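Rullier Health Access Centre
Careers and participation

Call for participants: getting in to see a family doctor

We are looking for adults in Zovitside and the surrounding townships who have tried to book a medical appointment in the past year, whether or not they got one. The study is run by the Rullier Health Access Centre with the Van Wyk clinic network. It looks at what happens between the moment a person decides to see a doctor and the moment they sit down with one, including the cases where that second moment never arrives.

Most figures on access to care come from clinic records. Those records show who turned up. They say very little about people who waited on the phone and hung up, were told the practice was closed to new patients, or put off going for fear of a bill for a form, a prescription or a day of lost pay. We want to hear from those people as well as from anyone whose booking went smoothly.

We have 105 places. Recruitment stays open until the places are filled or until the end of December, whichever comes first.
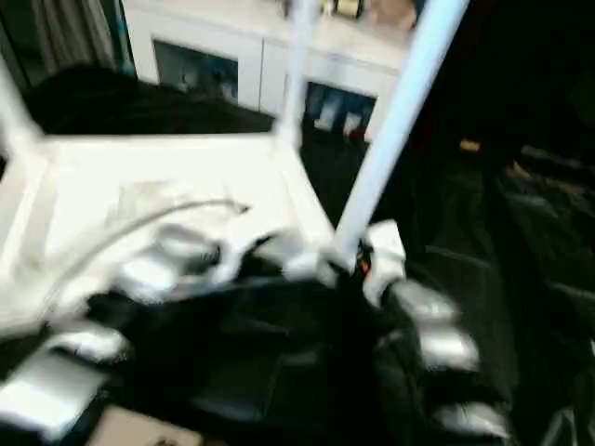

Do I need to have a family doctor to take part?

People with a regular doctor and people without one are both welcome, and we are holding places for each group. If you use a walk-in clinic, a nurse practitioner or the emergency department as your usual source of care, you can also apply.

Who can apply

You must be 18 or older and live in Zovitside or one of the townships served by the Nustberg bus line. You must have tried to book at least one appointment for yourself, or for a child or parent you look after, in the past 12 months. You don't need a health card. Newcomers in the waiting period for provincial coverage are encouraged to apply, as are students from out of province and seasonal workers.

You can't take part if you are employed by a Van Wyk clinic or live with someone who is.

What you will be asked to do

The study has two parts. The first is a questionnaire, which you can fill in online, on paper or over the phone. It covers your coverage, your work hours, how you get to appointments, and what you have paid out of pocket for prescriptions, dental care, eye care and travel. Most of it is check boxes. You can skip any question.

The second part is a diary kept for 16 weeks. Each time you try to reach a clinic, pharmacy or specialist's office, you write down the time of day, how you made contact and what you were told. If you make no attempts in a given week, you tick one box and that is the entry for the week. We will send a reminder by text or email, or by regular mail if you prefer.

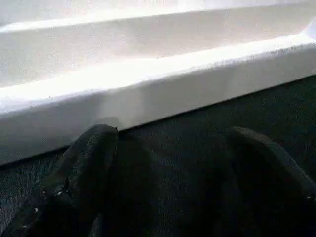
Payment and expenses

Participants receive $91 for completing both parts. If you finish the questionnaire but decide not to keep the diary, you will still receive part of this amount, and the consent form sets out how much. Payment is by cheque, e-transfer or grocery card. If you come to our office to fill in the questionnaire, we will cover your bus fare or parking. Please keep the receipt.

If you receive social assistance, talk to your worker before you enrol about whether the payment has to be reported. We can give you a letter stating the amount and the date it was paid.

Privacy

Your name and contact details are stored separately from your answers. The Van Wyk clinics will not be told who has taken part and will not see individual questionnaires or diaries. Taking part has no effect on your care or your place on any waiting list.

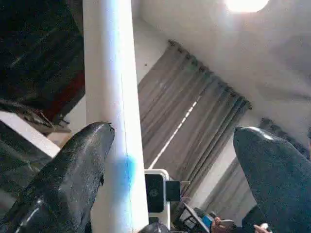

You may withdraw at any time up to the end of the diary period without giving a reason. If you do, we will ask whether you want the answers you have already given to be kept or destroyed. After the diary period closes, answers are combined and can no longer be picked out.

Languages and accessibility

Study materials are available in English and French, and in large print. Telephone interpreters can be booked for other languages with a few days' notice. The Rullier office is at street level and has an accessible washroom. If writing is difficult, you can leave your diary entries by voice message.

How to apply

Call or drop in at the Rullier office in Zovitside between 9 a.m. and 4:30 p.m., or pick up an application card at the Nustberg public library. Leave a phone number or mailing address and the best time to reach you. A member of the study team will call back to go over a few eligibility questions and arrange for the consent form to be sent.

Applications are handled in the order they arrive. If the group you belong to is already full, we will offer you a spot on the reserve list and let you know if one opens up.

We can't give medical advice or help you find a doctor through this study. If you need care urgently, call 911 or go to the nearest emergency department.
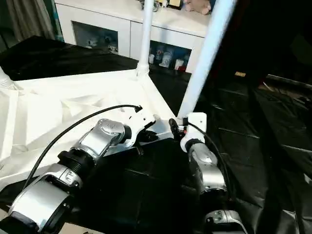
Reading time: 4 minutes

Also open at Rullier: 2 part-time study assistants

We are hiring two assistants to handle reminder calls and enter paper diaries. The positions are based in Zovitside, with some evening shifts. Experience in a clinic, pharmacy or call centre is an asset, and so is a second language. A police records check is required before the start date, and we reimburse the fee.

Send a resumé and a short cover letter to the Rullier office, marked "Study assistant". Only applicants selected for an interview will be contacted.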